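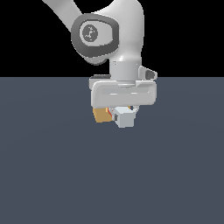

The simulated arm with blocks at the gripper, from Anier's review of the Tollska fault.

Anier recalls gripper control update for Tollska handling cells

Skerkov, 01/05/2024

Anier has withdrawn a software update for its Tollska block handling cells after finding a fault that can cause the gripper to open while the arm is still moving. Customers who installed the update are asked to go back to the earlier version before running the cells again.

The fault was first reported in February by a customer in Skerkov. A cell was stacking packing blocks when the gripper let go of one on its way to the pallet. The block weighed 800 grams and landed inside the guard fence. The guard was closed and no one was hurt. The cell carried on with its cycle and did not raise an alarm, and the operator stopped it by hand.

Anier has since gone through the records from 421 cells on which the update had been installed. The same fault was found on 32 of them. In most cases the block was close to the place where it was due to be put down, and the drop had been put down to a worn finger pad. Two sites had already changed their pads, which made no difference.

The cause is in the part of the program called Lu, which decides how hard the gripper should hold. Lu compares the distance between the fingers with the size of block it has been told to expect. In the update, the check was changed so that it could be made while the arm was travelling. If the reading changed by a small amount during a turn of the wrist, Lu could take this to mean that the block had already been put down. It then sent the command to open.

The company repeated the fault in simulation, using a model of the arm and gripper with plain coloured blocks. The engineers ran the same moves with the blocks held straight, held at an angle and held close against one another. Blocks at an angle brought on the fault most often. The tests done before the update was released had used only single blocks held straight, and Anier accepts that this was not enough.

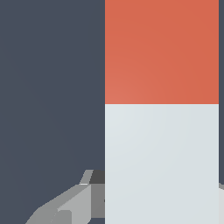
Can a cell be used with the update still installed if it is run at low speed?
Running slowly makes the fault less frequent but does not remove it, so the cell should stay switched off until the earlier version has been put back.

"We sent out a change that we had not tested widely enough," said Trinidad Carrasco, head of product safety at Anier. "The guards did their job and we are glad of that, but a gripper should never open by itself while the arm is moving. A cell that drops a block should also stop and say so, and ours did not. Both of those things have to be put right before we release anything new."

What customers should do

Stop the cell in the normal way and make sure the gripper is empty before turning off the power. Do not reach under the gripper to take a block from it. If a block is being held, lower the arm to the table using the hand control and open the gripper from there.

The earlier version can be loaded from the service menu. Anier's service staff will do this on site for any customer who asks, at no charge. Once it has been loaded, run one full cycle without blocks and one with blocks, keeping the guard closed both times.

Customers who have had dropped blocks since installing the update should send in the cell's log even if nothing was damaged. Logs are kept for 21 days and are then overwritten, so they should be saved before the cell goes back into use.

Cells that never received the update are not affected. Nor are cells fitted with the suction head, which does not use Lu.

A corrected version is being tested now. It will make the check only when the arm has come to a stop, and it will halt the cell if a block is lost on the way. Anier has not set a release date. Customers will be told in writing when it is ready, along with a list of the tests that have been carried out.

About Anier

Anier builds and services handling equipment for packing halls and small warehouses. Its head office and test hall are in Skerkov.

Press and customer enquiries: Trinidad Carrasco, Product Safety, Anier, Skerkov.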